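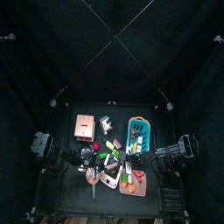
Uvora bench notebook, p. 567

Friday, September 18, 2026

A good long afternoon sorting the play-kitchen things, which have been drifting about since August and which I have grown rather fond of. The teal basket is still the best home for the toy food, the banana included, and I'd like to keep it that way if everyone at Hurneck agrees!

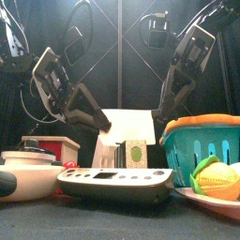
Labels are my next job, and I mean to do them properly this time, with the 15 mm tape from the Plerura cupboard (there should be 100 blanks left in the packet). The white pot can have the first one, underneath, so that the lid with its dark grey knob stays nice and plain. Must ask for more tape on Monday.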